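Modlow Residents' Association
Minutes of the general meeting, May 2, 2023, in the small hall
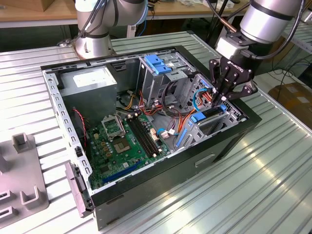 Present: Agata Mazza (chair), Mr Rinaldi (minutes), 24 residents. Apologies from two households in the lower terrace.

1. Minutes of the last meeting

Agreed, with one correction. Item 4 said the bus company had "promised" a later evening service. It had said it would look at one. The word has been changed.

2. The Rudel parking scheme

The chair read out the letter from Rudel, the firm hired to draw up permit parking for the streets behind the station. The letter says the scheme "has strong local support". Mr Rinaldi asked where that came from. The survey went to 1070 addresses and 690 forms came back, a good return, but the form never asked whether people wanted permits. It asked whether they found it hard to park. Most people said yes, as they would have done in any year since the station car park started charging.

A resident of Mill Lane said she had ticked "often difficult" and did not expect to be counted as a supporter. Several others said the same. One resident spoke in favour: he works late shifts and would gladly pay to get a space near his door. It was pointed out to him that a permit does not reserve a space, and that the draft has more permits than bays on at least his own street. He said he would still take his chances.

The chair asked what would happen to visitors, carers and people having work done. The letter says this will be "addressed at a later stage". The meeting did not think much of that. The December letter used the same words.

Agreed: to write to Rudel asking for the full results street by street, the number of bays and permits on each street, and the price in the second year as well as the first. No view for or against to be given until there is an answer.

3. Mavumetti

The owners of Mavumetti have applied to put tables on the pavement until 11 at night. Their notice says noise will be "kept to a minimum". Nobody from the restaurant came, though they were invited. Two neighbours said they had no complaint about the place as it is, but eleven was too late under bedroom windows. Another thought the street could do with some life and that people had moved next to a restaurant knowing it was one.

Mr Rinaldi had measured the pavement. With tables out, a double pushchair would get past if the chairs were tucked in. He doubted that they would be.

Agreed: no objection up to 9 pm, objection after that. The chair to send it in before the closing date.

4. Bus shelter

Still no glass. We were told it was on order last autumn and we have now been told so again. Agata Mazza to ask for the order date in writing.

5. Street trees

The offer of free trees was discussed. It covers planting and no watering. Last time most of them died in the first dry spell, and the stakes are still there. Left until somebody can say who would water them.

6. Any other business

The noticeboard key is missing. Would whoever has it please put it through the chair's door.

The hall hire is going up again. Noted, with some grumbling.

Meeting closed at 9.10 pm. Next meeting to be fixed once Rudel have replied.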